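Are Some Numbers Really Lucky?

Maybe you have a lucky number. Maybe your soccer shirt has it on the back, and you're sure you play better when you wear it. Lots of people feel that way. But feeling sure about something and having good proof of it are two different things, so let's check.

Where do lucky numbers come from?

Some come from the way words sound. In Chinese, the word for eight sounds a bit like a word for getting rich, so many people like eight. The word for four sounds like the word for death, and some tall buildings skip the fourth floor. (The floor is still there, of course. It just gets called five.)

In other countries people worry about 13, or are very fond of seven. Ask in one place and a number is good. Ask somewhere else and the same number is bad, or just a number. That should make you a little suspicious. If luck lived inside a number, wouldn't it work the same everywhere?

Little kids learn their numbers without any of this. To them a 7 is a shape with a name, and it comes after 6. The luck gets added later, by other people.
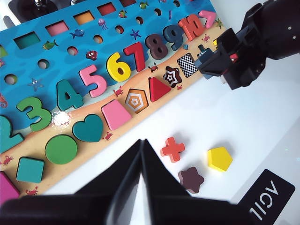 Try it yourself

You need one die, a pencil and some paper.

Pick your lucky number from one to six and write it down first. No changing it later!

Roll the die 18 times and make a mark each time your number comes up. Then do it all again with a number you don't care about.

A fair die should give you each number three times in 18 rolls, on average. You might get five. You might get none. Did your lucky number win? Fine – roll another 18 and see if it wins again.

Why does it feel true?

Brains are good at remembering hits and bad at remembering misses. You remember the goal you scored in your lucky shirt. The 20 games when nothing much happened are harder to call up.

You can keep your favorite number. I have one too. I just don't expect it to help with my math test.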